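Ticket: Guest rooms on second floor, heating cuts out overnight
Property: Dumthorpe guest house
Opened by: Ursina Mösli, front desk
Assigned to: Barkell building support
Priority: Normal, raised to High on Tuesday
Status: Closed

Original report

The radiators in the second floor rooms go cold during the night and do not come back until someone resets the controller in the morning. The first floor is fine. Hot water is fine on both floors. It started after the December service, when the old wall timer was taken out and the Nimen controller went in. Guests in two rooms have complained. I have been resetting it by holding the side button until the screen goes blank, then waiting for it to start up again.

The screen shows E21 when I get to it. The booklet that was left with us goes up to E19.

Reply from support

Thanks for the report. E21 was added in a later firmware version and means the controller has lost contact with a zone valve. It is not a boiler fault. Please send us the following:

Firmware version (Menu, System, About)
The zone list as it appears on the screen
The time of the last entry in the fault history
Whether the thermostat on the second floor still lights up when E21 is showing

Please hold off on resetting it until you have written down the fault history. The reset clears it on that version.

Update from Ursina Mösli

Firmware is 4.5. Zones listed are Ground, First, Second and Water. The last fault entry is 2:10 a.m. The thermostat upstairs does light up, and it shows a set temperature but no room temperature, only two lines where the number should be.

I did not reset it until I had copied all of that down. The boiler itself was running and the pressure was normal.

Reply from support

The two lines mean the thermostat has power but is not getting a reading back from its sensor, or is not passing it on. On a Nimen system the thermostat and the valve share one cable run, so a loose connection at either end can give you E21. Since it happens at night, we also want to rule out the setback program. At 2:00 a.m. the default schedule closes all zone valves for a short self-test and opens them again. If the valve is slow to report back, the controller gives up on it.

Steps to try, in this order:

1. Turn off the heating at the controller. Leave the boiler on for hot water.
2. Go to Menu, Zones, Second, Valve and write down the response limit.
3. Turn the self-test off for Second only.
4. Turn the heating back on and leave it overnight.

If the zone stays up all night with the self-test off, the cable is probably good and we should look at the valve.

Update from Ursina Mösli

Response limit is 5 seconds. Self-test is now off for Second. I set the zone to 68 and put a cheap room thermometer in room 4, which is the one at the far end of the hall and always the coldest. Room 4 is empty until the weekend, so you can send someone in there at any time of day.

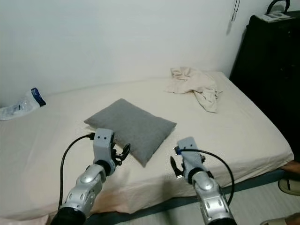
Room 4, bed with the fitted sheet and gray pillow.

The radiator in that room has a manual knob as well. It was fully open when I checked. I left it that way.

Update from Ursina Mösli

Heating stayed on all night. No E21. The thermometer in room 4 read 66 at 7:00 a.m., and the thermostat in the hall now shows a room temperature again, 67. No guest complaints.

I would like to know if it is all right to leave the self-test off for good. The other zones still have it on.

Reply from support

You can leave it off for a few days but not for the season. The self-test moves the valve through its full travel, and a valve that sits in one position for weeks can stick. We would sooner find out why it is slow.

The valve on the second floor is a Mayrhofer unit and was there before the controller was changed. The older ones open and close more slowly than the ones we install now. They work with this controller, but the response limit has to be set by hand. Going by the service sheet from December, the limit was left at the default for all zones. The other zones have newer valves, so they never hit it.

Please do the following while someone is standing near the valve cupboard:

1. Set the response limit for Second to 21 seconds.
2. Turn the self-test back on.
3. Run Menu, Zones, Second, Test now.
4. Listen for the valve and write down how long it takes from the first click to the second.

Update from Ursina Mösli, Tuesday

Ran the test three times with a kitchen timer. First time 14 seconds, second time 13, third time the valve clicked once and did not click again. E21 came up on the screen. I reset it and the zone came back. Please raise the priority, the weekend is full.

Reply from support

Raised to High. A valve that finishes two times out of three is wearing out, and a longer limit will only hide that. The motor head can be replaced without draining the system. We have one on the van and will come tomorrow morning. Turn the self-test off for Second again tonight so the zone stays open.

Site visit notes, Barkell

Removed motor head from second floor zone valve. Valve pin moves freely by hand, no leak, no scale. Motor head is stiff in the last part of its travel. The label gives a rated life of 3000 cycles. With a nightly self-test on top of normal use, it would go through those faster than it did on the old timer.

Fitted new head. Checked cable at both ends and tightened one terminal at the thermostat — it was not loose enough to cause the fault, but it was not right either. Set response limit for Second back to 5 seconds. Ran Test now ten times, all passed. Self-test back on for all zones.

Changed the self-test on all zones from nightly to weekly. This is under Menu, System, Maintenance, and needs the installer code. Left a printed list of fault codes at the desk to replace the old booklet.

Update from Ursina Mösli

Four nights with no fault. All rooms on the second floor were taken over the weekend and there was no complaint about the heat. Fault history is empty apart from the entries from the visit. One thing for the record, the hall thermostat clock was an hour behind after the power was off for the work. I corrected it from the front panel.

You can close this.

Resolution

Cause: worn motor head on second floor zone valve, made visible by the nightly self-test and the default response limit on the new controller.
Fix: motor head replaced, self-test interval changed to weekly.
Follow-up: check the remaining zone valves at the next service. Add response limit to the installation sheet for sites with older valves.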